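# Driving a simulated robot from room to room by keyboard: how to record clean demonstrations?

**tessellate_k**

Hello everybody. I am recording demonstrations by remote control in a simulated house. The robot must go through the rooms and pick up a small thing near the bed. I have 51 recordings now, but the trained policy turns too early at doors and it is slow in the corridor. My corridor with the toilet is like this: 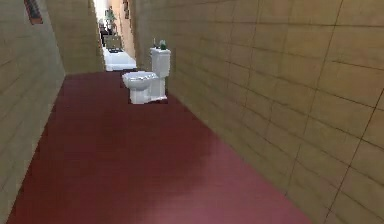 ## Replies

**Hằng Lã**

I had the same trouble in January, so I write what helped me.

First, do not stop and think while you are recording. If you stand still in the corridor for 30 seconds to decide where to go, the policy learns to stand still also. I drive the route once without recording, and then I record.

Second, look at what your camera sees when you turn. If you turn close to a wall, there is almost nothing in it except tiles, and the policy cannot know where it is. A piece of something known at the side is already a help.

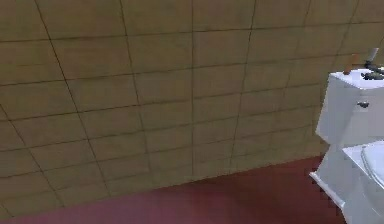 *Close to the tiled wall, with part of the toilet at the right.*

For doors, I come to the opening straight and I turn only after I passed. When the door leaf stands partly open, please leave more space on that side than you think is necessary. I threw away many recordings in which the base touched the door, and after this the policy became calmer. My step limit is 304 for one recording. If I need more, I start again.
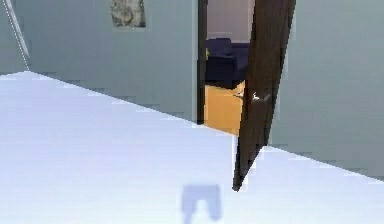
*Partly open door, dark blue couch in the next room.*

**Fevovitz**

just record more. I have 178 and it works

**Prisstead**

More recordings will not repair the early turning if all of them turn early. I agree with Hằng about the straight approach.

I would add one thing about the arm. Many people drive and move the arm at the same time, and it makes the demonstration difficult to copy. I park the base next to the bed first, then I lower the speed of the arm by half, and only then I go near the small object at the side of the mattress.

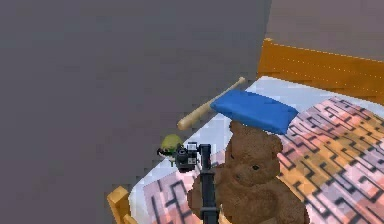

Please vary also the place where you park, a little to the left or to the right in every recording. When I always parked in the same place, the policy failed as soon as it arrived a hand's width away from there. And keep the failed grasps in a separate folder, you may want them later for checking.

**tessellate_k**

Thank you, I will delete the ones with long pauses and try the straight approach on Saturday.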